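把持ハンドの比較評価について 開発評価室 Diễm Khương氏に聞く

Flositzでは、清掃作業を対象としたロボットの把持ハンド選定に向け、四月から比較評価を実施している。対象は二指平行型、三指型、柔軟指型、吸着型の4機種である。評価を統括する開発評価室のDiễm Khương氏と、制御を担当するTsz-kin Hsu氏に、評価の進め方と現時点での所見を伺った。

Khương氏によれば、今回の評価の出発点は、従来の選定基準に対する疑問であったという。「これまでは把持力と可搬質量の数値を並べて機種を決めておりました。しかし清掃用途では、つかんだ後に面へ押し当て、動かし続けることが求められます。持ち上げる性能だけを比較しても、現場での使い勝手は判断できません」

そこで評価室は、つかむ、押し当てる、往復させる、戻すという一連の動作を一試行とし、各機種につき200回の試行を課すこととした。試行はすべて同一のアームで行い、手首部の力覚センサーの値を記録している。アームを統一した理由について、Hsu氏は「アームが変われば、手先のたわみも応答も変わります。ハンドの差を見たいのであれば、それ以外の条件は動かすべきではありません」と説明する。

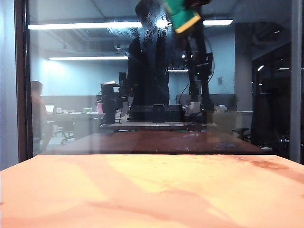

対象物の選択にも議論があった。当初は剛体の治具を用いる案が有力であったが、Khương氏は実際の清掃用具を使うことを主張した。「治具であれば再現性は高くなります。ただ、やわらかいものは握った時点で形が変わり、ガラスに当てた時点でもう一度変わります。その変化を含めて見なければ意味がないと考えました」。試験に用いる緑色のスポンジは縁が黄色く、ガラスに向けた際の傾きを確認するうえでも、この色の違いが役立っているという。ガラス面に広がる白っぽい拭き跡や筋も、評価の対象となる。「筋の出方を見ますと、押し当てが均一であったかどうかをある程度推測できます。センサーの値と突き合わせる材料として重視しております」とKhương氏は述べた。

機種ごとの所見について尋ねると、Hsu氏は最終報告の前であることを断ったうえで、傾向を示した。二指平行型は構造が単純で、指の位置の再現性に優れる。一方、スポンジの端を強く挟むと反対側が浮き、接触面が偏ることがある。三指型は保持が安定しているものの、指先が面に近づきすぎる姿勢が生じ、軌道に制約を加える必要があった。柔軟指型は対象物の変形によくなじむが、往復の折り返しで手先に遅れが出る。吸着型は多孔質の対象物には適さず、専用の保持板を介した条件でのみ試行を継続している。

「どれか一つが優れているという結論には、おそらくならないでしょう」とHsu氏は語る。「面を拭く工程に限れば二指平行型が有力ですが、用具の持ち替えが入りますと順位は入れ替わります。評価表は工程ごとに分けて作成する予定です」

制御装置についても比較が行われている。現行の装置に加え、Storkgateと呼ばれる社内開発の制御基板を接続し、押し当て力の追従性を調べた。目標値は4ニュートンに設定した。Hsu氏によると、直線区間では両者に大きな差は見られなかったが、折り返し直後の力の乱れが収まるまでの時間には違いがあった。制御周期の設定を見直し、改めて測定を行うとしている。

カメラの配置は、最も調整に時間を要した項目である。ガラスは透過と反射が重なるため、背後の室内や天井照明が画像に入り込む。画像処理を担当するFung-ping Lu氏は、当初、拭き跡の自動判定を試みたが、照明の映り込みを汚れと誤認する例が相次いだ。現在は撮影角度を変えた画像を組み合わせ、最終的な判定は人が行っている。「照明を落とせば処理は容易になります。しかし、お客様の建物で照明を落としていただくわけにはまいりません」とKhương氏は述べ、通常の執務環境で評価を続ける方針を示した。

耐久性の確認も並行して進められている。指先の樹脂パッドについては、4000回の開閉後に表面の摩耗を調べる計画である。途中経過として、柔軟指型のパッドに微細な亀裂が一か所確認された。製造上のばらつきによるものか、押し当て時の荷重によるものかは判明しておらず、同一ロットの部品を取り寄せて調査している。

評価結果の利用について、Khương氏は社外との共有も視野に入れている。共同研究先であるEniaのKing-fai Lau氏とは、試験手順書の共通化に向けた協議を始めた。手順書の草案は40ページに及び、用具の取り付け方法、ガラス面の初期状態の整え方、中断時の扱いなどを定めている。Lau氏からは、試行者による判断の差を減らすため、拭き跡の見本を添えるべきとの意見が寄せられたという。

今後の予定について、Khương氏は次のように述べた。「まず二指平行型と三指型の再試験を行い、そのうえで制御基板の条件を確定いたします。吸着型を評価対象に残すかどうかは、保持板の改良版の結果を見て判断いたします」。改良版の保持板は現在設計中であり、完成後、同じ手順で試行を行うとのことである。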